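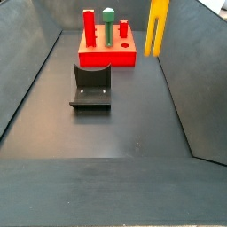 The red peg block at the back of its gray enclosure, with the black bracket standing in front of it.

Kanmont College robot lab passes a milestone, one peg at a time

By Areeba Orakzai
Dec 9, 2025

POLLSTEAD - If you have ever sat on a living room rug with a toddler and a box of shapes, you already know the job that has kept a room on the ground floor of the MacBrayne Building busy since July. You pick up a piece, you work out which hole it belongs to, you turn it the right way around, and you let it down gently. Then you take it out and do it again, and if you are one of the people who work for Yu-na Ahn, you do it again after that, until it is time for lunch.

The difference is that at Kanmont College the hands doing the job are across the room from the puzzle. The operator sits at a desk with a pair of controls, watching through the cameras, and a robot arm copies every move. Each good run is saved and goes into a growing collection of examples that the robot will learn from. Last week the collection reached 1,135 runs, and there was cake, which I can report was lemon and was gone by the time the afternoon shift came in.

"I know it sounds like a funny thing to celebrate," said Ahn, who has run the lab for 3 years and who spent a good part of my visit clearing chairs so that I could have one. "But every one of those is a person who sat down and paid attention from beginning to end. You can hear it in the room. It goes very quiet when a piece is nearly in."

The project is called Endeck, a name Ahn says came from a label on an old filing cabinet and simply stuck. Its aim is modest and, I think, rather nice. The lab wants to find out how many times a person has to show a robot a fiddly little job before the robot can manage it alone, and whether it matters who does the showing. Some of the operators are engineering students. Others came through a notice at the front desk of the Pollstead library and had never touched a robot in their lives.

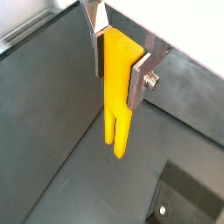 Rosângela Batista was one of those. She retired from hemming and altering wedding dresses, and she told me she answered the notice mostly to get out of the house on weekday mornings. She now has more saved runs to her name than anyone else on the project, and the students have taken to standing behind her chair to see how she does it.

"They go too fast," she said, with a good deal of affection. "They want to be finished. I tell them, stop just over the hole and look. Look at both legs of the thing, if it has two legs. Then go down. It is the same as putting in a sleeve - if you start crooked you will finish crooked, and then you are picking out stitches all evening."

The fork-shaped piece is the one people talk about, and everybody on the team has an opinion on it. A round peg can go into a round hole at any turn, but a piece with two prongs has to be lined up with care, and a gripper tells you very little about what it is feeling. The controls in the lab don't push back when the piece touches something, so operators have to learn to judge it by eye. Batista said it took her most of a week to stop pressing.

I was allowed a try myself, and I can tell you that a week sounds about right. The controls are light and they answer quickly, almost too quickly for a person who has had two cups of coffee, and for the first few minutes I mostly waved the arm around over the enclosure like somebody conducting a band. When I did finally bring a peg down over its hole I was so pleased with myself that I opened the gripper early. Nobody minded. That run was thrown out, and Batista patted my shoulder and took her seat back.

What gets thrown out and what gets kept is the business of Junaid Dogar, the lab's technician. He goes through the recordings at the end of the day, and he is stricter than his easy manner would suggest. A run that wanders a little is fine with him. He likes to keep a few where the operator misses, backs up, and gets the piece in on a second attempt, so the robot will have seen what recovering from a mistake looks like. What he won't keep is a run where the person was guessing.

"You can tell," Dogar said. "The arm sort of dithers. If the person didn't know what they were doing, I don't want the robot picking up the habit." He limits each sitting to 30 minutes, after noticing over the summer that the dithering got worse as people got tired, and he keeps a kettle going on the windowsill so that the breaks are worth taking. 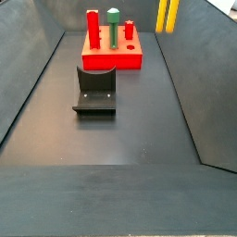

A tall red peg, a green peg and a short red peg in the block, with a round hole open at the front.

Before the controls arrived, the team tried teaching the arm the other way, by taking hold of it and walking it through the job by hand. Dogar still does this when he sets up something new, and he showed me how, with one palm under the wrist of the arm as though he were helping an elderly uncle out of a car. It is a lovely way to work for a simple reach. For pegs it was less of a success. The arm is heavier than it looks, people leaned on it without meaning to, and their sleeves and elbows kept getting between the cameras and the pieces. Moving everyone over to the desk solved that, although a couple of the students still say they miss being up close.

Kamran Gilani is one of them. He is in his second year at Kanmont and he looks after the software side, which means that when a recording fails to save, his is the name that gets called across the room. He has been training the robot on portions of the collection, starting small and adding more each time, and trying it out on pieces in different starting spots.

The early results were humbling, by his account. Trained on the first few days of examples, the robot would go to the right part of the block with great confidence and then stop a little way above it, as if it had forgotten what it came in for. It has been getting steadily better as the collection has grown. Gilani did not want to give me a score, and Ahn, when I asked her, didn't either - they would both like to finish the testing first and have somebody from outside the lab check it over.

He did let me watch a few tries with no one at the controls. The first peg went in. The second one touched the rim of its hole and leaned, and the arm lifted, shifted over by a hair, and set it down properly. Batista, who had come around the desk to see, said, "That's mine, that little step to the side. I do that." Gilani thinks she may well be right, and he plans to find out by training one version on her runs alone and another on everyone else's.

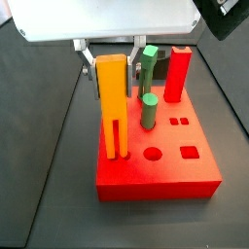 That question of whose habits the robot ends up with has turned into one of the more interesting parts of Endeck, and it wasn't in the original plan at all. Ahn has been reading through the notes that operators write after their sittings, and she finds that two people can both be very good at a job and go about it in quite different ways. One comes straight down from above. Another drifts in from the side and straightens up at the last moment. When the robot is given both, it sometimes seems to settle on a path in between that no person would choose, and that doesn't always work out well for the peg.

For now the plan is to keep collecting through the winter, with the same pieces and then with some new ones. Ahn would like to move on to jobs that are closer to what people need done around a house or a small workshop, and the team has been trading ideas over lunch. Jar lids are a favorite. Batista is holding out for threading a needle, and Dogar has told her kindly that she may have to wait for that.

The lab has 7 places open for new operators starting after the college break. No experience is needed, sittings are on weekday mornings and afternoons, and training is given on the first visit. Anyone interested can leave a name at the front desk of the MacBrayne Building or pick up a form at the Pollstead library. Street parking is free behind the building, and the side door is the one to use while the front steps are being repaired.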